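Trultham Community Hall: Building Safety Walk-Through, Ground Floor and Basement

Inspection date: November 16, 2023
Reason for visit: follow-up to the October walk-through, plus items carried over
Areas covered: main hall, kitchen, back corridor, store rooms, boiler room, rear yard
Areas not covered: roof space (ladder out for repair), upstairs office (locked)

Ratings used on this sheet: OK means no action. MINOR means fix at the next maintenance round. FIX means a named person has to deal with it before the next public booking. Comments are kept even where the rating is OK, so that whoever walks the building next knows what was looked at.
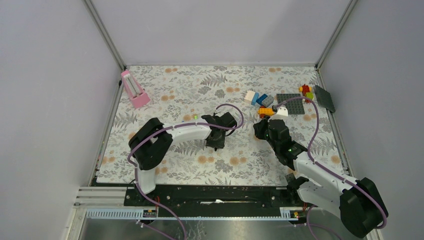

Nhung Cao
Building Safety Inspector, Verbeke Property Services

1. Exits and routes out

1.1 Front double doors open fully from inside without a key. OK.
Comment: Left leaf drags on the mat well in damp weather. It still opens with one hand. Planing the bottom edge was suggested in October and has not been done, but it is no worse.

1.2 Side exit from main hall. FIX.
Comment: Push bar works. Stacked chairs were standing across half of the opening on the inside. I moved them. The same thing was written up last time. Please put the chair trolley at the stage end and mark the floor in front of the door with yellow tape. Assigned to Cor Wouters.

1.3 Back corridor clear to full width. MINOR.
Comment: One folding table leaning on the wall past the restrooms. It would not stop anyone, but it could slide down. Hooks are already on the wall in the table store.

1.4 Exit signs lit. OK.
Comment: The kitchen sign flickered on arrival and then stayed on. Watch it.

1.5 Outside path from rear exit to the gate. FIX.
Comment: Wet leaves the whole way, and the gate latch is stiff enough that a child could not lift it. Sweep weekly until the trees are bare. Grease the latch, and replace it if that does not help.

2. Fire equipment

2.1 Extinguishers in place and on brackets. OK.

2.2 Extinguisher gauges in the green. MINOR.
Comment: All good except the one by the stage steps, which sits right on the line. The service company should look at it on the next visit.

2.3 Extinguisher tags current. OK.

2.4 Fire blanket in kitchen. OK.
Comment: Now hung by the door where it can be reached without leaning over the stove. It used to be behind the range.

2.5 Alarm panel shows no faults. OK.
Comment: Log book is on its string and filled in. Handwriting for the last few tests is hard to read. Please print the name next to the initials.

2.6 Smoke detectors tested. OK.
Comment: Tested from the panel, with Dagný Egilsson listening in the basement. She heard the sounder clearly with the boiler room door shut.

3. Electrical

3.1 Main panel door closes and breakers are labeled. MINOR.
Comment: Breaker 12 still says "old kitchen." It feeds the outlets on the stage. Relabel it.

3.2 Extension cords. FIX.
Comment: A cord in the small store had been repaired with tape near the plug. I cut the plug off and put the cord in the trash. Groups bringing their own cords should have them looked at by the key holder first. This is in the hire terms, but the copy on the notice board is an older one without that line.

3.3 Outlet covers. OK.
Comment: The cracked cover by the coat racks has been replaced.

3.4 Emergency lights. MINOR.
Comment: Ran on battery for 30 minutes. The fitting over the basement stairs was dim by the end. New battery, same type as the others.

3.5 Hall lighting. OK. 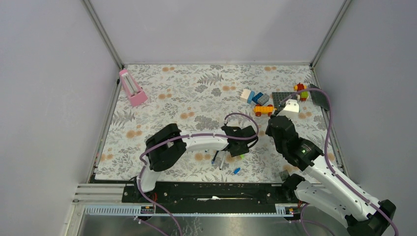 Two tubes over the stage are different colors from the rest. That is a matter of looks and does not affect the rating. If they are changed, please do not stand a ladder on the stage apron, which slopes toward the hall.

4. Floors, stairs and handrails

4.1 Main hall floor. OK.
Comment: Refinished in the summer. Not slippery in ordinary shoes. The Wudex polish left under the sink is for furniture and should not be used on this floor. Move it to the upper shelf or get rid of it.

4.2 Basement stairs, treads and nosing. FIX.
Comment: The metal strip on the second step from the top is loose at the left side and lifts when stepped on. Two screws are missing. I have put tape over it for now. Keep the basement door locked to the public until this is done. Assigned to Cor Wouters.

4.3 Handrails. OK.
Comment: Firm on both sides.

4.4 Stage steps. MINOR.
Comment: White edge paint is nearly worn off. Repaint before the winter shows.

5. Kitchen

5.1 Gas shutoff reachable and labeled. OK.

5.2 Hood filters. MINOR.
Comment: Greasy. They can go through the dishwasher.

5.3 Hot water at hand sink. FIX.
Comment: 51 degrees Celsius at the tap after running it for a minute. That is too hot for a sink used by children's groups. The mixing valve needs to be adjusted or replaced. A plumber has been called by Nathalie Cuypers. Put a warning sign over the sink until then.

5.4 First aid kit. MINOR.
Comment: No medium gloves, and the burn dressing is past its date. The rest is complete.

6. Basement and boiler room

6.1 Nothing stored against the boiler. OK.
Comment: Much better than last time. The paint cans have gone.

6.2 Carbon monoxide alarm. OK.

6.3 Sump pump. OK.
Comment: Lifted the float by hand and it started right away.

Items for sign-off

1.2, 1.5, 3.2, 4.2 and 5.3 need a date and initials from the person who did the work. Send them to the Orkurville office with a photo of the stair strip and the side exit floor tape. Milan De Bruijn has the spare basement key and will let the plumber in.

The roof space will be looked at once the ladder is back.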